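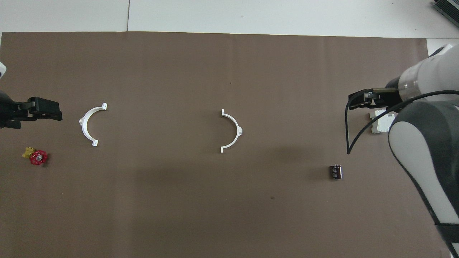 Weidong Su reckons the cable is going to be the first thing to die on this build, and I'm with him. A loop hanging off the wrist will find something to snag by October. Clip it to the forearm.

jultar_bench
Clips are printed. They don't fit, which puts them in good company. Current job is getting both grippers to pick up the curved brackets and hold them facing each other while I put the screws in. The left one picks fine. The right one has opinions.

Waltum
What speed are you closing at? Mine flung parts across the garage until I dropped it to 5 percent.

jultar_bench
700 on the servo scale, max is 1000. So, flinging speed.

Shufen Bai
I'd leave the speed alone and fix the surface. Matte brown sheet is nice for the camera but light parts skate on it. Put foam under the sheet.

Waltum
Disagree. Foam gives you a different height every time you press on it, then you're chasing Z all evening. Slow down and the skating stops.

Shufen Bai
I've run foam for 2000 cycles. My Z is fine, thanks.

Waltum
Your Z has never been measured.

ding44
Why is there a valve on the table

jultar_bench
Next test part. If it can turn a red handwheel I'm letting it do the radiators.

Brakport
Move the capacitor before you try that. I closed a gripper on one once and the shop smelled like a burnt shoe for days.

jultar_bench
Noted. Trying 300 with no foam tonight. Shufen, if it skates I'll buy the foam and you can gloat.

Shufen Bai
Get the thin stuff.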